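Loss and damage (climate negotiations)

Loss and damage is the term used in international climate talks for harm from climate change that cannot be, or has not been, prevented by cutting emissions or by adapting to the effects. It covers sudden events such as storms and floods, and slow ones such as rising seas and spreading deserts. It also covers the question of who should pay, a subject on which delegates have been able to agree to keep talking.

Origins

Small island states raised the matter in the early 1990s, when the UN climate convention was being drafted. Vanuatu put forward an insurance scheme, paid for by industrialised countries, to compensate low-lying nations for sea level rise. The proposal did not survive into the final text. The phrase itself had to wait until 2007, when it appeared in the Bali Action Plan, tucked into a longer passage where it was unlikely to alarm anyone.

In 2013 the Warsaw International Mechanism was set up to deal with the issue. Its tasks were to improve knowledge, strengthen dialogue and enhance action and support. Knowledge and dialogue got off to the quicker start.

Wording

The Paris Agreement of 2015 gave loss and damage an article of its own, Article 8. The decision adopted alongside it states that the article does not provide a basis for any liability or compensation. The sentence is short by the standards of the process and is generally held to have been worth a good many late nights.

The writer Sveva Villa, in her history of the talks, The Square Brackets, sorts the vocabulary by who is likely to be speaking. "Compensation" belongs to those who would receive it, "solidarity" to those who might give it, and "support" to whoever is holding the pen at three in the morning. Rogelio Yap, reviewing the book, thought this unfair to the pen.

Types of loss

Economic losses are those that can be given a price: crops, roads, houses, a season's tourism. Non-economic losses include lives, health, languages, burial grounds and places people were fond of. The second group is agreed to be important and is seldom found in the totals.

Attribution is a further difficulty. Scientists can now estimate how much more likely or more severe a given heatwave or downpour was made by warming, but a flooded street also reflects drainage, planning and the decision to build there in the first place. Negotiators who are sceptical of payment tend to take a keen interest in drainage.

Measurement

Estimates of damage depend heavily on who is asked and how. Household surveys, satellite pictures and insurance claims each miss something, and insurance claims miss most people in poorer countries, who have no policy to claim on.

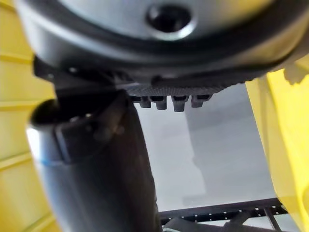 Slow losses are harder to record than sudden ones, as there is no morning after on which to go out and look. A coastline may retreat for decades before anyone fills in a form. Virgilio Calimlim, who has written on the problem, complains that assessors work from either too far off or too near, the satellite giving a district and no houses, the site visit a doorpost and no district. Very near views have a way of yielding a big grey curve, a dark round hole and four short black teeth in a row like a comb's, all perfectly distinct and none of it any help with the size of the bill. Most assessments now combine several sources and print the range, which is wide.

Funding

A dedicated fund was agreed at COP27 in Sharm el-Sheikh in 2022 and brought into operation at COP28 in Dubai a year later. Early pledges came to almost 700 million US dollars. Estimates of yearly need in developing countries are commonly given in the hundreds of billions, and the two figures are usually printed in separate paragraphs.

The World Bank was chosen as interim host of the fund's secretariat, after objections from developing countries over its costs and its habits. The Philippines was later selected to host the board.

See also

Climate finance
Climate justice
Adaptation
Polluter pays principle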